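飲料容器

飲料容器(いんりょうようき)は、飲み物を保存、運搬、販売するために用いられる容器の総称である。素材により、ガラス瓶、金属缶、紙容器、プラスチックボトルなどに大別される。

概要
古くは陶器、木樽、革袋などが用いられた。工業的な充填が広まると規格化が進み、同じ形の容器が大量に流通するようになった。容量はミリリットルまたはリットルで表示されることが多く、一人分の小型品には200mL、家庭用の大型品には2000mLのものがある。

紙容器
板紙の両面にポリエチレンを貼り合わせた素材が基本となる。常温で長期保存する製品では、さらにアルミニウム箔の層を加え、光と酸素を遮る。内容物と容器を別々に殺菌し、無菌の環境で充填する方式は、牛乳、豆乳、果汁などに使われる。
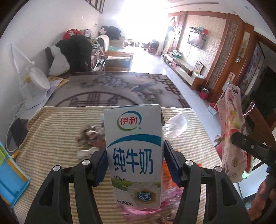 形状は、上部が屋根形のものと、直方体のれんが形のものが代表的である。れんが形は隙間なく積めるため輸送効率が高い。屋根形は注ぎ口を開きやすく、冷蔵で流通する製品に多い。

プラスチックボトル
主にポリエチレンテレフタレート(PET)が用いられる。試験管状のプリフォームを加熱し、金型の中で延伸しながら空気を吹き込んで成形する。軽く割れにくい一方、ガラスに比べて気体を通しやすい。炭酸飲料用は内圧に耐える丸みのある胴と、花弁状の底をもつものが多い。

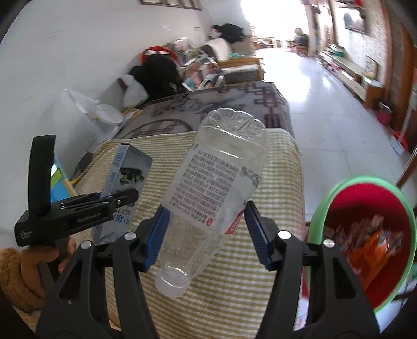 ラベルには原材料名、内容量、保存方法などが記載される。表示すべき項目は国や地域の法令によって異なる。

回収と再利用
ガラス瓶には、洗浄して繰り返し使うリターナブル瓶がある。紙容器は層を分離してパルプを回収し、PETボトルは粉砕、洗浄ののち繊維やシート、再びボトルの原料となる。キャップは本体と素材が異なることが多く、分別の対象とする自治体もある。

関連項目
牛乳パック
無菌充填
デポジット制度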